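Chapter 2
Rules You Can Live With

I learned about robot rules the slow way, at a workshop in Corkdale where the safety binder ran to 100 pages and lived on top of the fridge. Everyone had signed it. I'd signed it too (sorry!), and I couldn't have told you what was on page three.

So this chapter starts small. Before we get to the big standards, I want you thinking about one arm and one job, say, taking an old desktop computer to bits or putting one back together. Who's allowed to reach in, and when? Where does each part go once it's out? What speed is the arm set to while a person is close by? You should be able to answer all of that from a single sheet taped up beside the bench.

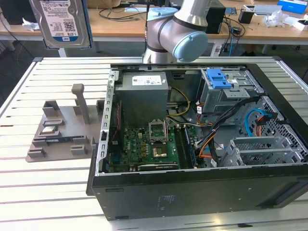 Hường Lưu reckons a single sheet is too generous, and that if a rule can't be read out loud in 20 seconds it'll be skipped by the second week. Thiện Phùng wouldn't have a bar of that when I passed it on, and we argued it all the way to Cisstead and back.

I sit somewhere between the two of them. Short rules get read, sure, but a fixture tray still needs a proper layout drawing, and a stop button needs a test you write down every time you do it. Parts with bare contacts need their own handling rule as well, whoever or whatever is doing the picking up.

Grab a pencil before you go on. Section 2.1 begins with a blank bench sheet, and I'd like you to fill yours in before you look at mine.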